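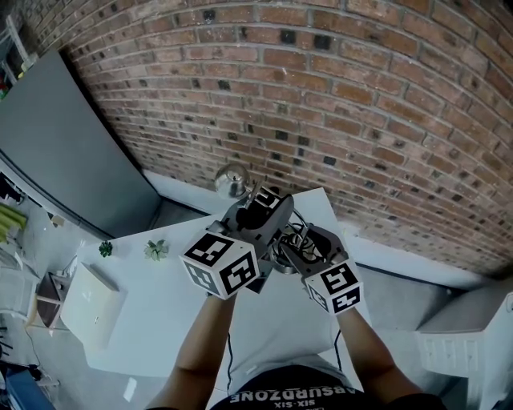

Community Help > Clubs & Classrooms > Robotics > Student Projects

Print this page | E-mail this page

How do we get students to record consistent demonstrations with hand-held grippers?

Posted by Padmavathi Varma, October 23, 2020

Hello everyone, and thank you in advance for reading all of this, because I know I go on a bit. I help run an after-school robotics club for high school students, and this year we moved away from driving little cars around a taped course and decided to try something I have wanted to do for ages – teaching a robot arm a household job by showing it the job with our own hands. The students hold a pair of grippers, one in each hand, with the black-and-white marker cubes mounted at the wrist, and do the task while everything is recorded. Later the recordings go into the training program that one of our seniors set up on the club computer. We call the whole project Morno, which was the name of a student's hamster and somehow won the vote.

The task we picked is tidying a tabletop with ordinary kitchen things on it. The idea is to pick up a cable, put it to one side, move a small potted plant, and leave the kettle where it is. It sounded so easy when we wrote it on the whiteboard in August! We now have 121 recordings saved, and when our senior looked through them she told me (very politely) that a lot of them are not much use. The same job is done a different way nearly every time. One student always starts on the left, another starts wherever she feels like starting, and a third has the lovely habit of straightening the plants when he is finished, which is thoughtful of him but is not part of the task.

On top of that the marker tracking drops out in places. You will be watching the path of the right gripper move along nicely and then it jumps clear across the table and comes back. It seems to happen most when both hands come together in the middle, and the middle is exactly where the cables usually are.

So I suppose I have three things I would love help with. How strict should we be about everybody doing the motion the same way? What can we do about the jumps? And is it worth keeping the recordings we already have, or should we start over? We have five students who record regularly and one afternoon a week, so starting over is not a small thing for us. They are proud of those recordings, too, and I would hate to tell them it was all for nothing.

We show our work at a regional student fair in the spring, the MacLeod, if anyone here knows it. It is friendly and not very cutthroat, but the kids do want the arm to manage the tidying at least once in front of people.

Thank you again, and please feel free to explain things as if I were a beginner. I taught home economics for most of my working life and came to robots by way of a grandson.

Padmavathi

Wycliffe Ondieki

Hi Padmavathi, welcome, and what a nice project. I coach a similar group and we went through very much the same thing last year, so let me tell you what we ended up doing and you can take whatever fits.

First, please don't throw anything away yet. Copy all 121 to a separate drive and then sort them into piles. We used three folders called good, maybe and no. Have the students do the sorting themselves, in pairs, watching each recording all the way through. It takes a couple of afternoons and they will grumble, but my bunch learned more from that than from anything I said at the front of the room. After they have watched a teammate wave a gripper around for ten seconds deciding what to do, they stop doing it themselves.

On how strict to be, I would separate the order of the steps from the exact path of the hands. The order should be the same every time. Write it on a card and tape it up at eye level where the person recording can glance at it. Ours read something like this:

Both grippers open and apart, hold still, count of two.
Right gripper takes the cable.
Cable goes to the mat.
Left gripper moves the plant.
Both grippers back to the start, hold still, count of two.

The path itself can vary a little from person to person, and you do want some of that. You also want the objects to start in slightly different spots, or the arm will only ever learn one arrangement and will reach confidently for thin air the first time someone bumps the table. We move things a hand's width or so between takes, and we keep a student whose whole job is to do the moving so that the person with the grippers can stay put.

The plant straightener made me laugh, we had one of those. We gave him the job of resetting the table and he was very happy.

For the jumps, I agree with you that it is most likely the hands getting in each other's way. If one marker cube passes in front of the other, or a wrist turns so the faces are tilted too far from the camera, the software has to guess. A few things to try, and I would try them one at a time so you know which one helped:

Take turns with the hands where the task allows it. If the right gripper is working in the middle, the left one waits out to the side.

Keep the elbows a bit wider than feels natural. Students tend to tuck them in.

Look at your lights. Glare on a marker can wash out the black squares. We had a lamp that caused us no end of trouble at one particular angle, and moving it fixed more than I expected.

Check that the cubes are tight on their mounts. If a cube has shifted even slightly, the recording will say the gripper is somewhere it isn't. We put a pencil line across the joint and check it at the start of each session.

Also, about the kettle. A shiny rounded one reflects all sorts of things, and we had a case where the tracker picked up a marker in a reflection. I can't promise that is happening to you, but it is a quick test. Record a few takes with a dish towel over it, or with it off the table altogether, and compare. If the jumps go away you have your answer, and you can bring it back later with the towel off once everything else is behaving.

And mind any cables that hang from the grippers themselves. We run ours back along the forearm with soft hook-and-loop ties, one near the wrist and one below the elbow, with enough slack to bend the arm. Otherwise they get mixed up with the cable you are trying to pick up – I have watched a student very carefully pick up her own.

If you would like our checklist in full, send me a message and I will dig it out. Good luck at the MacLeod!

Wycliffe

Josée Marchand

Use Drulska for the tracking, it is much better than whatever comes with the kit. We switched and never had a jump again. Also 121 is nowhere near enough, you want 365 at least, one for every day of the year as our teacher used to say.

Noémie Friesen

Hello Padmavathi, I hope you don't mind a third voice. I was a student in a club like yours not so long ago and now I help out with the younger group on Fridays, so I can maybe speak for the kids' side of it.

I would be a little careful with the number in the answer before mine. We had a simple pick-and-place working with fewer than you have now, because they were clean and they were all the same task. Another year we had far more and the arm just sort of hovered. There isn't one number that suits everybody, so if I were you I would train on your good pile as soon as it is sorted, see what the arm does, and let that tell you what to record next. If it gets the cable and fumbles the plant, then you record more plant. Splitting the job up like that was the best thing we did. Our first try was one long task from start to finish, and one wobble at the beginning spoiled everything after it.

I can't say anything against Drulska, I have only used it once and it was fine, but changing software in the middle means redoing your calibration, and I would try the free fixes from Wycliffe before that.

Here are a few things I remember from being the one holding the grippers. They get heavy! You don't notice for the first few takes and then your wrists start to sag, and that shows in the recordings even when you feel you are doing it right. We swapped after eight takes, no arguing, and the person coming off drank some water and wrote the notes. The notes mattered more than I thought they would. We kept a plain notebook with the take number, who was recording, and one word if something went wrong, such as "dropped" or "bumped" or "sneezed." When you come to sort them later it saves so much watching.

Please tell them it is fine to mess up a take. I used to try to rescue mine. I would drop the cable and snatch it back up and carry on, hoping it would count, and of course the recording was full of snatching. Later on we did keep a small set of proper recoveries on purpose, done slowly, where you drop it, pause, open the gripper and go back for it. Those were useful, but they went in their own folder and we only made them after the basic task was working.

One more thing, and this is for you more than for them. Do a session yourself, with the grippers on, while a student runs the recording and reads you the card. Our leader, Nabila Abdelaziz, did this with us and she was terrible at it, and we all got much more patient with each other afterward. She also found out that our card had two steps in the wrong order, and we had been working around it for weeks without mentioning it to her.

As for the recordings they are proud of, the no pile can still go on your fair display. We played ours on a laptop next to the table and visitors liked it very much, and the judges asked the students what they had changed and why, so they had plenty to talk about. Please come back and post how the first training run goes, I would love to hear whether Morno can find the cable.

Noémie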